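Riltus Home Forum > Bathrooms and Plumbing > Fixtures

Thread: Ring under the rim and slow half flush, close-coupled dual flush (Morkby)

Page 1 of 1

drainfield_ed
Posts: 49

Dual-flush close-coupled toilet, sold under the Morkby name, installed by the previous owner. Two issues, possibly related.

1. A gray ring forms under the rim and comes back within a week of cleaning. It is heaviest on one side of the bowl.

2. The half flush does not clear the bowl reliably. The full flush does, but the last part of it is weak.

Water is hard here. The utility lists 21 grains per gallon. I have used the usual thick bleach gel and a round-head brush. The gel lightens the ring and does nothing to the texture. Running a gloved finger under the rim, it feels like sandpaper.

I would like to know whether to work on the bowl, the flush valve, or both, and in what order. I do not want to take the tank off unless there is no alternative.

sill_plate
Posts: 1,204

Sandpaper is scale. Bleach changes the color of scale and leaves the mineral where it was. You need an acid, and you need to get it into the rim holes, where a brush does not reach.

Order of work: bowl first. If the rim passages are partly closed, you will misread the flush valve. I have seen people replace a perfectly good valve on the strength of a weak flush and end up with the same weak flush.

Before any of it, flush the bleach out completely. Several full flushes, window open. Do not put acid of any kind on top of bleach residue.

coldside_shutoff
Posts: 310

Disagree on the order. Lifting the tank lid takes two minutes. Check the water line against the mark on the overflow tube. If the fill valve is set low, both flush volumes are short and you get exactly what he describes. Then do the bowl.

On a button flush the rods or cable also need checking. If the half-flush side is out of adjustment, the seal drops early.

sill_plate
Posts: 1,204

Looking at the water line is fine. I said do not replace anything yet. His full flush fades at the end, and it does not sound like the half button to me.

drainfield_ed
Posts: 49

Water line is 13 mm under the mark. I raised it to the mark. Half flush is slightly better, full flush the same. So the float was low, but that does not account for all of it.

For the bowl I have citric acid powder and a bottle of Sezer descaler, which is a hydrochloric product. Preference?

tread_depth
Posts: 86

Citric. Slower and far less unpleasant in a small room. My procedure, done every February and again in late summer:

Shut off the supply. Flush to drop the bowl level, then push the remaining water over the trap with a brush, short strokes. Get it as low as it will go, otherwise you are diluting the acid at the one place you want it strong.

Dissolve 100 grams of powder in a quart of hot tap water. Not boiling, the china can crack.

Soak strips of paper towel, pack them up under the rim against the holes, and pour the rest around the bowl. Leave it overnight. Pull the strips with gloves, scrub, turn the water on, flush twice.

Seat and lid stay up for the whole job. The solution will etch metal hinge plates if it sits on them, so wipe those if you splash.

coldside_shutoff
Posts: 310

Overnight is excessive. Three hours with fresh towels at the halfway point does the same work. The acid is spent long before morning.

tread_depth
Posts: 86

In water at 21 grains with years of buildup, I would take the overnight soak. It costs nothing to leave it.

sill_plate
Posts: 1,204

Either. Keep the hydrochloric for a second round if citric fails, and keep it off chrome, stone tile, and cement grout.

On brushes. Most people scrub the lower bowl thoroughly and barely touch the rim. Lay the handle out low over the front or side of the bowl so the head can turn up toward the upper wall. With a vertical handle a round head does nothing for the first inch or two under the rim.
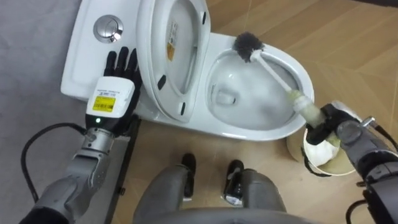
Seat up, round-head brush against the upper wall, handle low.

Work that section, rinse, then move along. Tip the head so the outer bristles go up under the overhang. When the bristles splay and no longer spring back, the brush is finished and should be thrown out.

rimless_convert
Posts: 22

Regarding the handle in that picture, the yellowish-green stuff down near the grip is worth a comment. Whatever it is on that one, on mine I had something similar and it came from standing water in the holder cup. The brush goes back dripping, the cup never dries, and you are then scrubbing a clean bowl with whatever grew in it.

What I do now: after brushing, close the seat on the handle with the head hanging over the bowl and leave it to drip for ten minutes. Then into the cup. The cup gets emptied and rinsed weekly.

coldside_shutoff
Posts: 310

Clamping the handle under the seat puts a bathroom-brush handle on the seat. You have moved the problem to a surface people sit on. Rinse the head in the incoming water during a full flush, knock it on the inside of the bowl, and put it away. A cup with a drain insert handles the rest.

rimless_convert
Posts: 22

I wipe the seat afterward. It takes one sheet of paper and the disinfectant is already out.

coldside_shutoff
Posts: 310

Then you are relying on everyone else in the house to wipe it too.

tread_depth
Posts: 86

Silicone heads shed water faster than bristle and would settle this. They are poor on scale, though. I keep a bristle brush for descaling and a silicone one for daily use. The silicone one is a Brevatent with a wall bracket, so there is air under the cup and the floor can be mopped without moving it.

sill_plate
Posts: 1,204

Silicone is useless under a rim. Agreed on the wall bracket.

While the seat is up, check the bumpers underneath it. Black rubber ones on white china leave marks if they are perishing, and the marks get mistaken for mold. A missing bumper lets the seat rock, which works the hinges loose. They pull out with pliers if they are the plug type. Match the height of the new ones to the old.

Also leave any printed label on the underside of the lid alone until you have written down what it says. On some seats it carries the part number, and it is the first thing to dissolve when someone goes at it with cleaner.

drainfield_ed
Posts: 49

Results. Bleach flushed out the day before. Citric per tread_depth, overnight, water pushed down first. It took longer than expected to get the level down with the brush, about five minutes.

In the morning the towel strips had gone tan and the scale came off the lower rim as flakes. Two holes on the heavy side were still closed. I opened them with a piece of plastic-coated wire and a hand mirror. Second soak on that side only, three hours, per coldside_shutoff, so both methods have now been tested, although not under equal conditions.

Full flush now holds to the end. Half flush clears paper most of the time. There is still a faint line at the water level that I can see and cannot feel.

coldside_shutoff
Posts: 310

Half flush should clear every time. Does the button return fully on the half side? Scale gets down the button stem as well. Lift the lid carefully, since the button comes up with it on some models and on others the rods just hang. Wipe the stem, work it up and down, check for drag.

drainfield_ed
Posts: 49

Half side was slow to return. Cleaned the stem with a damp cloth and a little of the citric solution, rinsed it, refitted it. Returns properly now. No failures since, small sample.

sill_plate
Posts: 1,204

Good. For the line at the water level, wet pumice, used wet and only on plain white vitreous china. Dry pumice scratches.

tread_depth
Posts: 86

I would not use pumice at all. Wet or dry it dulls the glaze over time, and dull glaze holds scale faster. If you cannot feel the line, leave it for the next soak.

sill_plate
Posts: 1,204

I have used it wet on the same bowl for years with no dulling that I can find under a flashlight.

tread_depth
Posts: 86

A flashlight will not show it until it is well along. Run a fingernail across the treated area and then across an untreated one.

drainfield_ed
Posts: 49

Leaving the line alone for now. I have moved the brush to a wall bracket and will repeat the soak at six months.

Last edited by drainfield_ed on March 12, 2020. Reason: corrected water line measurement

rimless_convert
Posts: 22

Six months is too long at that hardness. I would do a short soak every eight weeks, one hour, no towels. The ring never gets a texture that way and you skip the mirror and wire.

coldside_shutoff
Posts: 310

One hour without towels wets the holes and runs off. If you are going to bother shutting the water off, pack the rim.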